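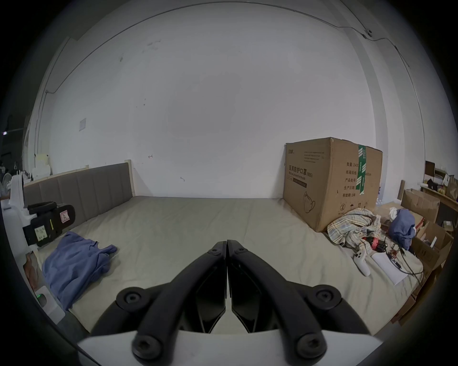 Minutes, Olby share house meeting, 01/06/2020

Kept by me again, as I seem to be the only one who owns a pen. All bedrooms represented, including the sleepout. We started at the kitchen table and moved to the couch when the heater gave up.

1. Last meeting's minutes
Accepted, with one correction. I wrote that the back bedroom had offered to clean the oven. The back bedroom says it offered to think about cleaning the oven. Fixed!

2. Power and internet
The power bill was up and we spent far too long on it. My view (and I said so, at length) is that the dryer is eating us alive and we should use the clothesline whenever it's fine. Agreed to try that until the next bill. T-shirts and sheets go on the line first, as they dry quickest, and towels can have the dryer if it's been raining for days.

Internet stays with Vukitura for now. The front bedroom wanted to switch to Zukar, but there's a $30 exit fee and no one was keen to pay it.

3. Washing roster
I put up a draft with a set laundry day for each room, plus a spare one for bedding. I'm rather proud of it, it even has colours. The idea is that you strip your bed in the morning, get the load on early and have the line clear by tea time.
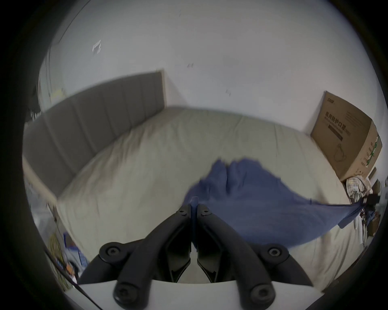

The sleepout objected that set days were no good for anyone on rotating shifts, and asked whether swaps could be written straight on the fridge copy. Fair enough, and I should have thought of it. Swaps are fine as long as both rooms initial them. Wet washing left in the machine overnight may be moved to a basket by whoever needs the machine next, no hard feelings.

Folding came up too. Anything brought in off the line gets folded, even if it isn't yours, and goes outside the owner's door.

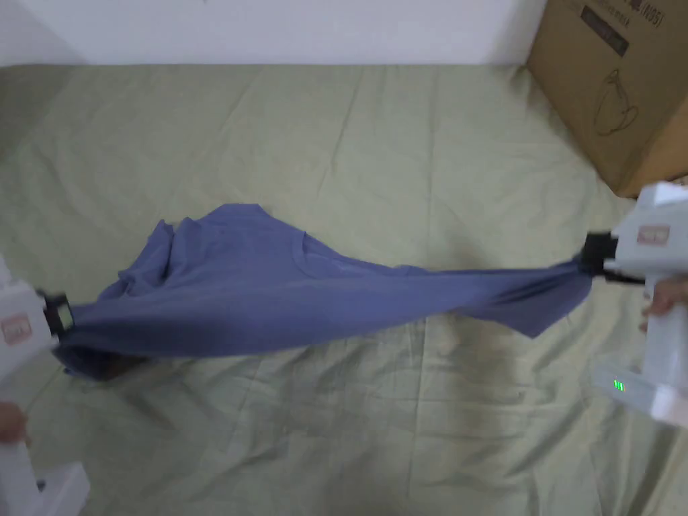 I'd like us to stop using the couch as a halfway house for clean clothes as well, and I got that one through without a vote.

4. Bond and lease
The bond is $1000 and stays where it is. Lease is up in September. Kim Rentals want an answer in writing, so please tell me your plans before then. I'm staying!

5. Other business
The kitty is down to $17. Everyone to top it up by the weekend. Dish soap and bin bags are on the list, fancy cheese is off it.

Next meeting when the power bill lands. Front bedroom to bring biscuits.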